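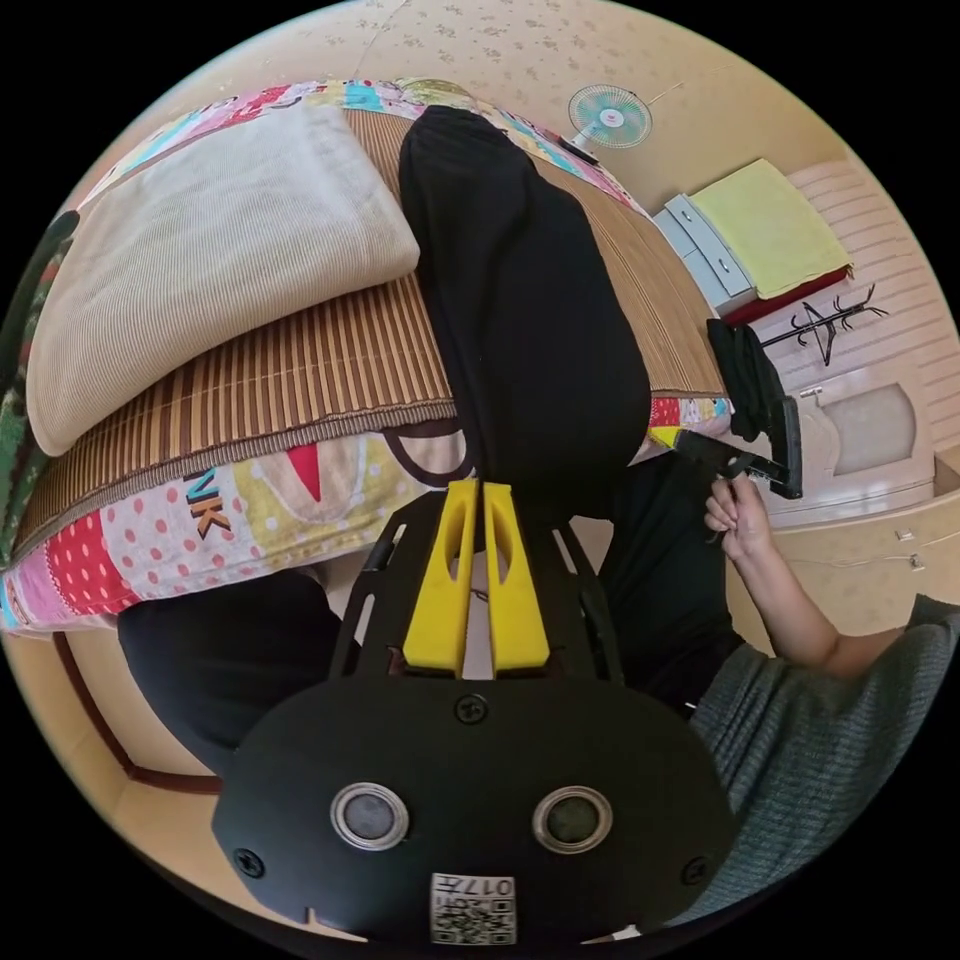 Skerow — new album, first impressions?

Posted June 14, 2020

tomtrack11
Been through Pullness twice now. The drums are much drier than on the last record and I like it. Side B is the stronger half. The title track could lose two minutes.

greywharf
Disagree on the title track. The long middle section is the best thing they've recorded. My problem is the vocals, which sit so low I had to read the lyric sheet to follow anything.

tomtrack11
Are you on the vinyl or the download? Vocals are fine on my copy.

greywharf
Download. Vinyl hasn't shipped to Canada yet.

user3384
Mine came from Furnirell last week, number 1214 of 1515. The grey marble colour. Flat, quiet, one scuff on the sleeve. The master does sound different to me, with less low end and the voice further forward.

mossline
Same master on both, according to the liner notes. You're hearing your cartridge.

user3384
Maybe. I've played both through the same amp and I'd still pick the vinyl.

pedalhoarder
Did anyone catch them in December with Kolář opening? They played two of these songs and both were faster live. I was hoping they'd keep that tempo in the studio. Track four drags now.

mossline
I was there. Kolář were the better band that night, sorry. Track four is fine at the slower speed — the riff needs the room.

greywharf
Agree with mossline on track four. Still want the vocals up.

tomtrack11
Fair enough. Is the Furnirell pressing sold out? Their shop page won't load for me.

user3384
The grey is gone. Black was still there this morning.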